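Search stories
Enter keyword
Fiction - Short Reads
February
By a staff contributor

The Well at Windwood

The brochure said the water at Windwood took fifteen years off a person. I was 70 and my knees were older, so I drove up to see what 55 felt like.

The woman at the desk wore a Skolleo badge and charged me 59 dollars for a paper cup. She said the spring had been blessed, or tested, she wasn't sure which. I asked who owned the place. She said Harries owned it, and Forkitz owned Harries, and did I want the lid.

I drank it on a bench by the parking lot. It tasted like the inside of a garden hose. A man in a good coat was drinking his second cup and rolling his shoulders.

"Feel that?" he said.

"I feel a bench," I said. 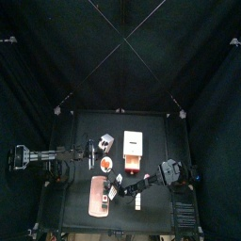

What was in the water at Windwood?

Iron, mostly, and a little salt, according to a notice taped up behind the ice machine.

I read the notice twice and went back to the desk. I told the woman I wanted my money returned. She slid me a form with 2 boxes on it. One said I had felt a benefit. The other said I expected to feel a benefit soon.

"Where's the box for nothing?" I asked.

"People don't usually stay that long," she said.

I left the form blank and walked out. The man in the good coat had gone and left his cup on the bench. I took the stairs down to the car instead of the ramp - only to prove a point - and I was at the bottom before I thought to hold the rail.

Both knees hurt all the way home. The left one hurt a little less, but it was always the better knee, and I had the heater on.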